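Base oil buyer: "The cheap barrel is the one that arrives"

Dec 11, 2018

When crude prices move, most of the attention goes to gasoline and diesel. Much less is written about base oil, the part of the barrel that ends up in engines, gearboxes and hydraulic systems. The head of purchasing at Lindley, a mid-sized lubricant blender, has bought it for many years. She agreed to speak with us on the condition that her name is not used, as she is still negotiating supply contracts for next year.

We met in her office above the blending hall. On the wall there was a price chart with pencil marks on it, and I asked her first about these.

"Every mark is a day when I bought," she said. "You see that I am not so good at finding the bottom. In July I bought two cargoes near the top, and I would do it again. The tanks were low and the customers were waiting."

Crude has fallen strongly since the beginning of October, but she told me that her own costs did not follow at the same speed. Base oil is sold by the refineries on monthly lists, and the lists come down slowly. "They go up by elevator and they come down by the stairs," she said. "My customers read in the newspaper that oil is cheaper, and the same morning they call me. I must explain that the oil in their drum was bought in summer."

Her largest supplier is the Wistard refinery, which was closed for maintenance for longer than planned this year. For ten days Lindley had to look for material on the spot market. The company bought from a trader, Olatunji, with whom it had worked only once before. The last delivery was 3265 tons, and it came two days late because of fog at the terminal.

I asked if she was nervous in those two days. She laughed. "I slept badly, yes. We had enough of the light grade, but the heavy grade was almost finished. The plant manager came to my door every hour - he did not say anything, he only stood there."

The episode changed how the company thinks about stock. Before, the finance department wanted tanks as empty as possible at the end of the year. Now there is a minimum level for each grade, and she needs a signature to go below it. She finds this reasonable, although it ties up money which she would like to use for better prices. 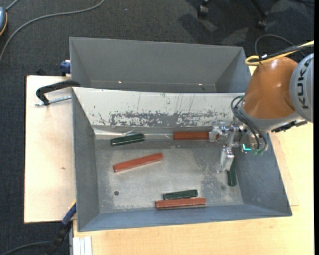
Contracts for next year

About the coming year she was careful. Lindley will again take most of its volume from Wistard under a yearly contract, but the share will be smaller than before. A second contract is being discussed with Zollitz, a re-refiner that makes base oil from used lubricants. The quality, she said, was the question five years ago. Today the question is whether the volumes are stable in winter, when less used oil is collected.

"My laboratory had more prejudice than I had," she said. "They tested it for months and now they ask me when the next sample comes."

New rules for marine fuel, which start in 2020, are also on her mind. Some refineries may change what they do with their heavier streams, and she expects that this will touch the base oil supply too. In which direction, she did not want to say.

Before I left, I asked what crude price she uses in her budget. She closed the folder on her desk and answered that the suppliers also read interviews.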